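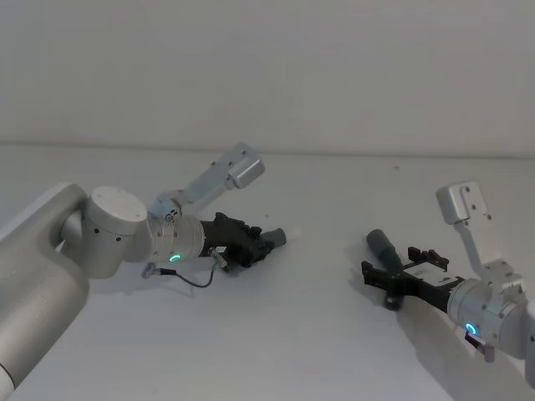 Solange Gagnon says the coffee went first. It had tasted flat and a little metallic all through one spring, and she blamed the beans, then the pot, then the filter. When her grandson spat out a glass of water in August, she finally sent a sample from her kitchen tap to a lab. The report came back with a chloride reading well above the level where most people begin to taste it. Her well sits downhill from the county road, 700 feet from the nearest house and much closer than that to the ditch.

The salt in her water had come off the road. Nearly 100 other households in Fraser have since had the same result, or something close to it.

Fraser is a town of long hills and shaded curves, with a school at one end and a quarry at the other. It gets snow from November into April and freezing rain in between, which the plow drivers like much less. For decades the town handled both the same way. When the pavement was likely to freeze, trucks went out and spread rock salt until it didn't. Last winter the highway department put down 3688 tons of it.

Rock salt is cheap, easy to store and very good at what it does down to a pavement temperature in the mid-teens. Below that it slows down a great deal, and spreading more of it helps very little. Drivers know this, and residents often don't. A road that is still white at 6 a.m. on a bitter morning brings phone calls, and for a long time the answer to phone calls was another pass with the spreader.

None of the salt disappears. Some bounces off the pavement and lands on the shoulder as soon as it leaves the truck. The rest dissolves and runs into ditches, and from there into streams, ponds and the ground. The sodium tends to hang on to soil particles. The chloride keeps moving with the water. It doesn't break down, plants take up very little of it, and an ordinary household filter won't remove it. In sandy ground it can reach a shallow well within a season. In clay or fractured rock it may take years, so a well that tests badly now may be showing the salting habits of a winter most people have forgotten.

At Gagnon's house the damage was not limited to the coffee. The water heater failed at six years old. The dishwasher followed, and then a length of copper pipe under the bathroom floor. Salty water speeds up corrosion in metal plumbing, and in houses with old solder or brass fittings it can draw lead out as well. Her plumber had replaced three heaters on the same road and had his own idea of the cause long before anyone tested for it.

She carried drinking water home from her sister's house in jugs for fourteen months. The town eventually paid to drill her a new well, deeper and farther from the road. Other families on the hill got treatment systems, which work but have to be serviced and which send salty wastewater somewhere else. A few are still waiting on a decision, and two houses have been sold.

The case for salt is easy to make, and people in Fraser make it. The old quarry road has a grade that sends cars into the guardrail most winters. School buses use it. So do the ambulances, which have a long trip to the hospital even on dry pavement. At a public meeting in the school gym, a man whose daughter had slid through the lower stop sign said he would drink bottled water for the rest of his life if it kept the road black. Quite a few people clapped. A woman behind him said her horses couldn't drink bottled water, and some of the same people clapped for that too.

Aslı Akgül took over the highway department two years before Gagnon's test came back. Her first concern was money. The price of salt had climbed, the storage shed was too small, and no two trucks spread at the same rate. When she had the spreaders checked in the yard, one was dropping almost twice what its dial said. It had probably been doing so for several winters. The driver had noticed that his route always seemed to clear first and had taken some pride in it.

Calibration cost the department a few afternoons. After that came thermometers mounted on the truck mirrors that read the temperature of the pavement, which can differ from the air by ten degrees or more. On a sunny day in March the road may be warm enough that plowing alone will do. On a clear night after a mild day, a bridge can freeze while everything around it stays wet. Akgül asked her drivers to write down the pavement reading every time they spread. Some of them did it right away. Others took most of a winter.

The larger change was brine. Salt has to dissolve before it can melt anything, and the crystals sit on the road doing nothing until they find some moisture. Brine is salt already dissolved in water, sprayed in thin stripes before a storm. It dries on the pavement and keeps the first snow from bonding to it, so that the plow blade can lift the snow off cleanly. It uses a fraction of the material. It also has to go down hours ahead, on a dry road, on the strength of a forecast, and it is no use at all ahead of rain, which washes it off.

Fraser makes its own in a tank behind the garage. It also buys a product called Gritar, a coarse sand wetted with brine, for the steep stretches where cars need something to grip. Fenero, the company that sells it, recommends it for temperatures too low for plain salt. Akgül likes it on the quarry road and nowhere else. Sand has to be swept up in the spring, and what isn't swept fills the catch basins and clouds the brook. "There's no free one," she said. "You pick what you can clean up after."

Hondov Brook runs along the bottom of the town and collects what comes off all of those hills. Students from the high school have been taking readings there for several years with a handheld conductivity meter, which gives a quick idea of how much salt is in the water. The numbers jump after every thaw, as expected. The summer readings are the ones that bother people who study streams. In July, with no salt on the roads for months, the brook should be close to its natural level. It's still high, because the groundwater feeding it is salty. Mayflies have become hard to find below the second culvert, though they are still common above the first.

Town roads are only part of the supply. Parking lots and private driveways take a large share, and contractors who clear them are often paid by the amount they put down. Many are also afraid of being sued if someone falls. A coffee mug of salt is enough for a long driveway when it is scattered evenly, and most people use several times that. Any that can still be seen on dry pavement afterward can be swept up and used again. It was never going to melt anything lying there in a pile.

The department has cut its salt use each month so far this winter, compared with the same month a year earlier, although the weather has been mild and Akgül won't claim much from it. She has marked a reduced-salt zone around the wells on the hill, with signs telling drivers to slow down. The signs have had mixed results. Two have been knocked over, one of them by a plow.

Complaints still come in, most of them between 5 and 7 in the morning. Some callers want more salt and some want less, and Akgül says she has had both from the same address. She keeps a log by the phone with the time, the road and the pavement temperature, and she will read it out to anyone who asks.

Gagnon has her new well tested every spring and fall and keeps the reports in a kitchen drawer. The first few were low. The last was slightly higher than the one before, still within the range the lab calls normal. She plans to send in the next sample after the snow melts.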